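Pale pink climber on a brick wall, prune now or wait?

Storklow Garden Forum > Climbers and Vines

tgill72
I bought a house on Arroyo in the spring and it came with a climbing rose on the brick side, facing west. The previous owner called it Merico, but I can't find that name in any catalog, so it may be a local name. It bloomed hard in early summer and has slowed way down in July. The canes are long and some are pulling off the wires. Can I cut it back now or do I wait for winter?

marleny_u
Wait. If you take the long canes off in the heat you lose next year's flowers, and you push soft growth that burns. Deadhead, water deep, tie up what's loose. Do the real pruning when it's dormant.

Eusebio A.
Depends on whether it repeats. If it blooms once a year, right after bloom is when you prune, and winter is the wrong time. I wouldn't touch it in winter until you know. How tall is it?

tgill72
72 inches at the shortest part, more at the corner. It had a few flowers left last week but I don't know if those were new or just late.

marleny_u
A few in July could be either one. Mine on the back wall did the same thing its first year.

A small pale pink cluster against brick:

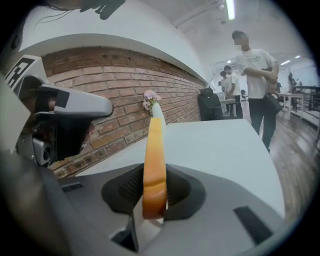 Pale pink flowers and a few green leaves, brick behind.

tgill72
Color is close. Mine might be a little darker in the morning.

Eusebio A.
Color won't settle it. Plenty of ramblers are pale pink. Count the leaflets on a mature leaf. 7 makes me think rambler, 5 makes me think modern climber. It isn't a perfect test.

marleny_u
It's not much of a test at all. I have a repeat bloomer with 7 on half the leaves. Watch it until fall. If you get a second round, prune in winter and you're done.

waqas_k
Check the wires while you're waiting. Ours were set right against the brick and the canes had no air behind them, so we got mildew every summer. I moved them out 2 inches and it got a lot better. Gedenora sells the longer eye bolts. Drill the mortar, not the brick.

tgill72
Wires are almost touching the wall, so I'll do that first. I counted leaflets and got both numbers. Going to leave the long canes alone and see what happens in September.

Eusebio A.
Fair enough. Dead wood can come out any time, though. Post again if it reblooms.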